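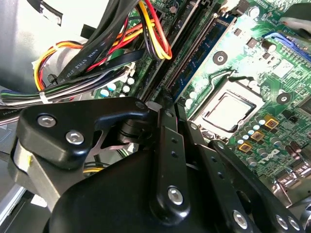

The gripper over a Dell board, processor in its socket and one memory module still in the slots.

How to plan the spend for your first computer-stripping robot cell

So you want a robot that takes old desktops to bits! Good. I've been through the buying side of this twice now, once at Havadeck and once helping Dennis Nyaga set up his bench at Proken, and I still get a buzz out of it. I also wasted money both times, mostly on the same things. These are the steps I'd follow if I were starting again on Saturday.

Step 1. Write down the one job you're buying for

Pick a single task and put it in a sentence. Ours was "lift the memory out of an open desktop case and put it in a tray". Dennis started with "sort every part of a computer", which sounds lovely and can't be priced. If your sentence has two "and"s in it, cut one.

Then get a real machine, take the side off and look at what the arm has to get past. Memory slots are a tidy target, long and straight. The cables are another matter. Power wires loop over the board, flat ribbons run down the side, and every bit of it wants to be where your gripper wants to be. Measure the gap at its narrowest and keep that number in your pocket, as you'll need it for the next step.

Step 2. Choose the gripper before the arm

I know, the arm is the exciting bit. But the gripper decides how much weight the arm carries and how much room it needs, so price it first. Ask each seller for the full width of the gripper, linkages and all, when open and when closed. Some only list how far the fingers open, and you can't fit a case around that.

Other things to ask:
Can you swap the fingertips without sending the whole unit back?
Are the screws a standard size? (Hex sockets are fine, you'll own the keys already.)
How finely can you set the grip force?
Is there a wrist camera mount, or will you have to make one?

Ferenc Bognár made ours a camera bracket in an afternoon and it's still on there, but that was an afternoon we hadn't planned for.

Step 3. Add up everything that isn't the robot

This is where first budgets fall over. Go round your bench with a notepad and price the lot: something to hold the case still, lighting, trays, cable for the arm, a stop button you can reach from where you'll stand, anti-static matting, spare fingertips. We keep 3 sets of fingertips and I wouldn't go lower.

For the fixture, try a cheap one first. Saithong was our name for the first holding frame, then came Galier, which clamps on both sides and is miles better. We'd never have drawn Galier without a few weeks of swearing at Saithong.

Step 4. Buy your scrap early

You need machines to practise on, and plenty. Ask for 80 cases from a recycler and try to get mixed makes and ages. Layouts vary a lot, and an arm that's happy with one board can be hopeless with the next. Work out where they'll live as well! Olanrewaju Mohammed had to give up half his store room in November and has not let me forget it.

Check that drives have been wiped or removed before anything arrives on site, and get that in writing.

Step 5. Set a trial with a number on it

Before you spend on a second arm, agree what the first has to do. We settled on 1000 picks, logged, with a person noting each failure and what caused it. Periklis Kouris kept the log in a plain spreadsheet with 5 columns and it told us more than any sales call. Bent fingertips and snagged wires each got a column of their own.

Step 6. Leave room for people's time

Someone has to teach the moves, load cases and put things right when a wire catches. Put those hours in the budget as a proper line. Fuad Workneh did most of ours on top of his normal job for the first stretch, and the plan should have allowed for that from the start.

If you already have an arm sitting on a shelf, skip to step 3 and work from there, then go back and check the gripper width against your narrowest gap.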